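Good news for everyone who has ever squinted at a logbook trying to work out which setup rules applied to which run: the shared bench guide is finally done! It runs to 4 pages, it covers the two-arm stations at both Briltby and Sovitz, and it replaces the patchwork of notes we've been carrying along since last June. We read all 433 comments you sent in, and a lot of your wording went straight into the text.

The biggest change is the start position. From now on every run begins with both grippers open and empty, arms level over the table, and a clear gap between the tips.

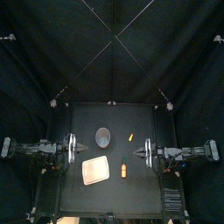

My favorite part of the guide is the section on object layout, and I'm thrilled it survived the edits. Kashyap pushed for a fixed grid, Pirnar wanted free placement, and what we ended up with borrows from both. Objects go in the shared zone where either arm has a fair shot at them, with enough room between neighbors for the fingers to come down. A cup, a tray, a little bottle with a green cap and one small item lying on its own make a perfectly good set. Upright things start upright, and the tray may sit at a slight angle (please stop squaring it up, the variety helps us!). Fabric walls stay clipped up on the sides for the whole session, and cables get a look before the first move of the day.

There's also a short section on stopping. Either of the 2 operators can call a halt, no explanation needed, and the run gets logged as it stands. Send corrections by replying to this newsletter and we'll fold them into the next version.

© 2024 Pirnar Bench Notes | Contact the editors | Back to top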